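The Ternley Procedure

Demonstration Record, Station 15
Prepared by R. Vermeulen, Senior Operator
Filed 8/22/18 with the Office of Instruction, Wirkier

1. Purpose of this record

The Office has asked each senior operator to submit a written account of one task taught from beginning to end, including any departure from the standard script. The task assigned to Station 15 was the handling of bowls on a tabletop. The arm was a single unit with a parallel gripper and a wrist camera, taught by remote control from the adjoining room. The arm carries the station number and no other name. Where this record refers to "the arm," no other arm is meant.

I have been advised by Mrs. Keane's former deputy that these accounts are read by persons outside the department. I have therefore tried to set down matters that an operator would usually leave out.

2. Background

Ternley House was acquired by Wirkier for the purpose of teaching household work to machines that would later be placed with elderly residents. The program was named Kinulness by a person who had left before I arrived. I have never been given the meaning of the word, and I stopped asking in my second year.

The operator sits at a desk with a hand controller and a screen. The screen shows what the wrist camera sees. The operator's hand closes, and in the next room the fingers close. The operator's hand turns, and the wrist turns. There is a delay, which new operators find unpleasant and older operators no longer notice. I was once handed a cup of tea by my sister and waited a moment before taking it. She asked if I was unwell.

Each demonstration is kept or discarded by the operator at the time it is made. The kept ones go to training overnight. In the morning the arm attempts the task alone, and the operator watches with both hands flat on the desk, as the rules require.

3. The task as written

The script for bowls was written by Mrs. Keane, who supervised instruction at Ternley until last December. It directs the operator to approach with the fingers closed, to stop beside the near rim, to open, to lower one finger inside the bowl and one outside, to close, to lift and to carry. It is a good script. It runs to a single page, and she had written it out by hand before it was typed.

The script requires 40 kept demonstrations before the first unassisted attempt.

It contains one instruction that appears in no other script at the station. Between the approach and the opening of the fingers, the operator is to wait. No length of time is given. The typed line reads, in full: "Wait beside the bowl." When the scripts were reviewed, a note was added in the margin proposing that the line be struck, as it served no mechanical purpose and lengthened every demonstration. Mrs. Keane did not reply to the note. She had by then gone on leave, and she did not come back from it.

I was instructed to teach the task both ways and to report which was better.

4. The first series

I began without the wait. The demonstrations went quickly and I discarded few of them. A pink bowl was used throughout, being light and easy to see against the pale table, and its rim gave a clear edge to work toward. I found a rhythm in it. By the end of the first afternoon I was no longer thinking of the controller at all, and I had the feeling, well known to operators and discouraged in the handbook, that my own hand was in the other room.

The arm's first unassisted attempt was made the following morning. It crossed the table, opened, took the rim and lifted. It carried the bowl to the place I had been carrying it and set it down. I recorded a success. I recorded 114 attempts in all under the first series, and the greater part of them were successes.

I should state that I did not like to watch them. I could find no fault that the form would accept. There is a box for collision, a box for dropped object and a box for excess force, and none applied. The arm went to the bowl as a person goes to a light switch. I wrote "abrupt" in the space for remarks and then removed it, as the recorded speeds were well within limits and were, after all, my own.

5. The second series

For the second series I restored the line. I brought the arm in with the fingers closed, as directed, and stopped at the near rim.
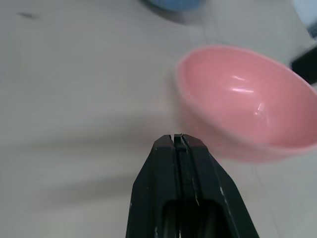
Then I waited, and found that I did not know how. An operator is trained to be always doing something. My thumb kept moving toward the release. I looked at the clock, which is not in the script either, and let go of the wait too soon, and discarded the demonstration. I did the same with the next. I discarded more on that afternoon than in the whole of the first series, and the technician on duty came to the door to ask if the controller was at fault. I told him it was not.

In the evening I took the page home, contrary to policy, and read it again at the kitchen table. I record this because the Office will see from the sign-out sheet that the page was absent overnight.

My mother lived with us in her last years. She took her soup from a bowl with a wide rim, and she was slow with it, and toward the end she would put down the spoon and hold the edge of the bowl with her fingertips while she rested. Whoever sat with her had to judge if she had finished. My father always judged wrong. He was a kind man and he liked a clean table. He would reach across and take the bowl, and her fingers would stay where they were, a little curved, over the place where it had been.

My sister never took the bowl. She would put her hand down on the table beside it, closed, and leave it there. After a time my mother would let go of the rim, or else she would pick up the spoon again. I had forgotten this entirely. I do not know that I had ever remarked on it, even to myself.

I returned the page the next morning before the start of the shift.

6. Resumption

From that point the demonstrations were satisfactory. I brought the closed fingers to the rim and stopped them there. I did not look at the clock. I imagined a hand resting on the far side of the bowl – the Office may regard this as improper, but I know of no other way to describe the method – and when I judged that the hand had been lifted, I opened the gripper and went on. Some waits were short. One was long enough that the screen dimmed.

I kept all of them. The technician pointed out that the waits were of no fixed length and that the arm could not be expected to learn from them, there being nothing on the table for it to learn the length from. I agreed that he was correct. I asked him to send them to training.

7. Unassisted attempts, second series

The arm crossed the table and stopped beside the bowl with its fingers closed. I had both hands flat on the desk. It stayed there. Then it opened and took the rim, and lifted, and carried.

I ran the attempt again, and again it stopped. The waits differed one from another, as mine had. I cannot claim that the arm was waiting for anything. The technician's view is that it had learned a stop of uncertain length from an operator of uncertain habits, and I have attached his statement at his request. The rate of success was equal to that of the first series. The time taken was greater in every case.

On the final day I went into the room itself, which is permitted when the arm is in its slow mode and the operator holds the stop button. I sat down in the chair across the table and put my fingers on the rim of the bowl. The arm came in and halted on its own side. I could hear the small fan in its base. I held the rim for what I believe was a fair while, and it did not open.

I have no box in which to enter this. A hand at the rim would have changed what the wrist camera saw, and the technician holds that an unfamiliar view is enough to stall the arm. That may be all it was. When I took my hand away, it opened its fingers and lifted the bowl.

8. Finding

The Office asked which of the two methods was better. On the measures supplied, the first is better. It is faster and it fails no more often.

I recommend that the second be adopted and that the line remain in the script as Mrs. Keane wrote it. I further recommend that no length of time be added to it, and that the note in the margin be kept with the page, so that the next operator may see the question was raised.

I asked the deputy if Mrs. Keane had looked after someone. He said that he had worked with her through 307 demonstrations of the kettle alone and that she had never mentioned a thing about herself. He has an address for her. I have written to it and enclosed a copy of this record. At the time of filing I have had no answer, and I have not set a date by which I expect one.

Respectfully submitted,

Roel Vermeulen
Station 15, Ternley House

Attachment: statement of technician on duty, one page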